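Storent Bench Automation
Second progress report to the Boychuk Fund
Prepared by Tanner Sutherland, operations lead
October 24, 2022

Where we are

When we last wrote to you, in March, the plan was to have the arm sorting sample tubes by summer. It is now fall and the arm is sorting sample tubes. I would like partial credit for getting the verb right.

The short version for those with other reports to read: the sorting task runs most afternoons, the staff no longer leave the room when it starts up, and we have spent less than we said we would, mostly by being slow. The longer version follows, as required by section four of the grant letter.

The work itself

As a reminder, the lab at Dirkinholm takes in water samples from well owners and small utilities. Each sample is split into small tubes, and each tube has to move from an intake rack to a test rack, or to a discard box if the intake check fails it. On a normal day that is 600 tubes. The tubes are tiny, the racks are fussy, and before this project the whole job was done by four people with their thumbs.

The arm handles the middle of that chain. It picks a tube out of one rack and puts it in another rack or in the box. People still do the splitting, the labeling and the checking, and they still decide what goes where. In the grant application I called this "a collaborative division of labor." The bench staff call it "giving the robot the boring part," and I have given up correcting them.

We practice on part-filled racks with the tubes scattered about, as full racks let the arm get away with a lazy pattern. The tablecloth, with its big blocks of color, came out of the Steserov training kit. I had pictured something more clinical, but it has outlasted two plain ones and visitors like it.
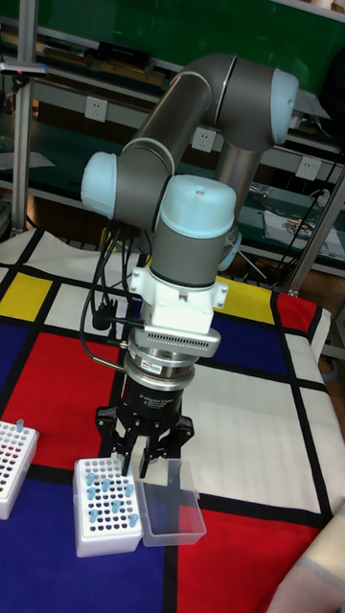
What the numbers say

In the last full test week we gave the arm a day's worth of tubes, spread over several sessions. Of 600 tubes, 548 went where they were supposed to go with no human help. The rest were set down crooked, dropped, or declined altogether, the arm having decided there was no tube there. Our target for this stage was 540, so we passed, and I would ask you not to look too closely at how narrowly.

Speed is less flattering. A practiced person beats the arm easily over ten minutes. Over a whole afternoon the gap closes a good deal — the arm doesn't get a sore neck or go looking for coffee. We have stopped running races between the two. They were bad for morale on the days people lost and worse on the days they won, when somebody would ask why we had bought it.

What it has changed for people

You asked for more on this than we gave you last time, which was one paragraph and a quote from me.

The bench team has logged 144 hours away from tube transfer since the spring. Some of that went straight back into looking after the arm, and I have not subtracted it, but you should know it's in there. The remainder has gone to the phone line for well owners. Calls used to be returned within the week. They are now mostly returned the same day, and we have had two thank-you cards and a pie.

Nobody's hours have been cut. We promised this in writing at the start and I repeat it at every staff meeting, to the point where people mouth the words along with me.

There have been losses too, of a kind I didn't plan for. Tube sorting was dull but it was done sitting side by side, and a lot of training happened in those conversations. Newer staff told us in the summer survey that they now had fewer chances to ask small questions. We have moved two people back to a shared bench in the mornings, and intake labeling is done in pairs. It costs us a little time. I think it is worth it.

We also underestimated how much the job of minding the arm would matter to the person doing it. At first it was passed around like dish duty. Three people turned out to enjoy it and the fourth did not, so it now belongs to the three, with a small pay step attached. That step was not in the original budget and appears below.

Problems

The fingers are built for larger things than our tubes. A slightly bad angle and the tube tips over into its neighbors. We have slowed the last part of the approach, which helped, and we are trying softer tips from a second supplier.

Cables. They hang where cables hang, and twice a sleeve has caught one. A tidier routing is on the list for next month.

The stop button was mounted where a left-handed person could not reach it comfortably. Our left-handed person pointed this out on day one and was proved right for several weeks before we moved it.

Money

Spending is 12 percent under plan. Most of that is the second set of racks, which are still on order. The pay step will use up part of the difference, and we ask your permission to carry the remainder into the next period for operator training.

Next period

Run full days at the live intake bench, with a person alongside throughout. Finish the cable work. Repeat the staff survey with the same questions, including the one about small questions. Send you the next report on time, a goal I set last time as well.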